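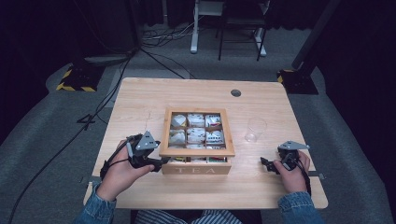

Selon Wim Van Hecke, on se pose la mauvaise question : une machine qui sert un thé en quatre minutes sous surveillance ne fait pas une tâche ménagère, elle occupe une personne de plus. Il demande qu'on arrête de noter « réussi » quand quelqu'un a gardé la main près de l'arrêt d'urgence pendant tout l'essai.

28 octobre 2024, projet Budero, tâche « thé »

Remarque retenue en partie. À partir d'aujourd'hui, deux colonnes dans le tableau : résultat de la tâche, et temps d'attention humaine (préparation, surveillance, remise en place). La seconde n'avait jamais été relevée.

Découpage de la tâche, inchangé depuis avril :

1. ouvrir le couvercle vitré de la boîte ;
2. prendre un seul sachet ;
3. le déposer dans le verre ;
4. refermer.

Le jeu de démonstrations contient 131 séquences, dont 11 écartées pour perte de suivi d'une des deux pinces. Réentraînement lancé sur le reste, mêmes paramètres que la version précédente.

Essais autonomes sur le bras double Idham, version précédente du modèle : 20 essais, 14 réussites sur l'étape 1. L'étape 2 reste le point faible. Les sachets sont serrés dans leurs cases et la pince en sort souvent deux, ou froisse l'enveloppe sans rien extraire. L'étape 4 passe presque toujours, à condition que le couvercle n'ait pas été poussé au-delà de sa butée.

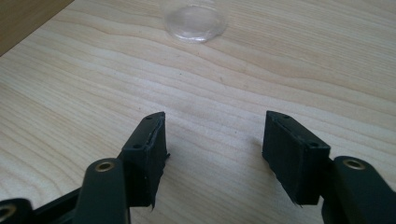
Le dépôt dans le verre pose un autre problème, celui de la perception. Sur fond de bois clair, un objet transparent ne donne presque rien aux caméras de pince : un contour gris, quelques reflets sur le bord. L'opérateur compense sans y penser, le modèle non. Il approche à la bonne hauteur puis hésite latéralement. Autre source d'erreur probable, mécanique celle-là : le revêtement intérieur des doigts est déchiré et effiloché des deux côtés, avec une languette qui pend au coin. Sur une enveloppe en papier, une bande décollée peut suffire à accrocher le sachet voisin. À changer avant toute nouvelle série, sinon on mesure l'usure et le modèle en même temps.

Question ouverte : faut-il refaire des démonstrations avec les garnitures neuves ? Les anciennes ont été enregistrées à différents stades d'usure, sans annotation. Je propose une petite série de contrôle, même opérateur, même boîte, avant de décider.

Sur la question de fond (une machine peut-elle prendre en charge ce genre de corvée ?), ma position pour le rapport Drerasness :

- ouvrir et fermer un couvercle connu, à position connue : oui, avec reprise en cas d'échec ;
- extraire un objet souple d'une case serrée : non ;
- manipuler du verre sans surveillance : non, et je ne le proposerais pas à un client ;
- enchaîner les quatre étapes sans intervention : pas de chiffre défendable à ce jour.

Kırmızıgül demande une date de démonstration. Réponse à donner après la série de contrôle.

À faire :

- [ ] remplacer les garnitures des deux pinces, noter la date sur le corps
- [ ] essai avec un fond mat foncé sous le verre
- [ ] ajouter le champ « état des garnitures » au formulaire de session
- [ ] envoyer le nouveau tableau à Wim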